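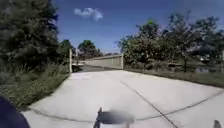
2. Why we picked a dead web directory

Our group was assigned "a piece of early web history," and by the time we got to the sign-up sheet the search engines were gone. So were the chat programs. We took Adcombe, a hand-edited directory of hobby sites that ran out of a spare office in Skindmont and closed when its last editor stopped answering email.

Adcombe had one rule: a person had to look at every site before it was listed. Elango Rodrigues found a saved copy of the editors' handbook, which spends two pages on whether a ferret site belongs under Pets or Lifestyle. The matter was still open when the handbook ended.

3. What we did

Subbarao Annamalai wrote a script in Fendar to pull listings out of the archived pages. It crashed on the frames, then on the blinking text, then on a guestbook that linked to itself. We ended up with 1000 listings, of which 900 had a readable description. Manuela Carbone and I sorted those by hand, in the spirit of the original, and disagreed about ferrets.

We also interviewed Lino Ferraro, who edited the Model Trains section for most of its life. He remembered turning down 20 sites in one evening for using the same steam engine background. He does not regret it.

4. Findings

Descriptions got shorter every year. Early ones run to a full paragraph and will mention the site owner's taste in fonts. Late ones say "Trains." Our guess is that the backlog did this – the waiting list shows up on the front page in January and never leaves.

5. Problems

We lost a week to character encoding. Our category counts are also only as good as our sorting, and Gangadharan Sastry, who checked a sample, would like it noted that he moved several of mine.

The listings file is in the Ramasamy folder on the class server, under "final_final."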